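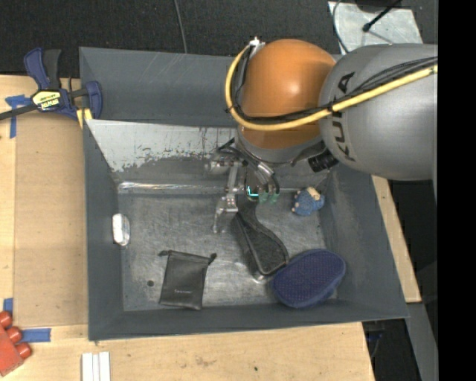 Care of Storage Bins and Brushes

Household bins used for brushes and other small articles should be emptied completely at least once each season. Residents of the Shehu buildings are asked to observe the following guidance, revised November 14, 2000.

Remove all articles and sort them on a covered table. Brushes should be combed out, washed in lukewarm water with a little mild soap, and laid on their sides to dry. A brush left standing on its bristles will lose its shape.

Sweep grit from the floor of the bin before any water is added. Metal surfaces scratch easily — steel wool and scouring powder are not recommended. Wipe with a soft cloth, rinse, and leave the bin tilted for 20 minutes so that water does not collect along the back edge. Worn coatings may be touched up, provided the surface is fully dry.

Articles should be returned in a single layer. Heavy items are placed first. Bins kept in basements should be checked again in May.

Questions may be directed to Sachiko Murakami, Household Services, Room 8.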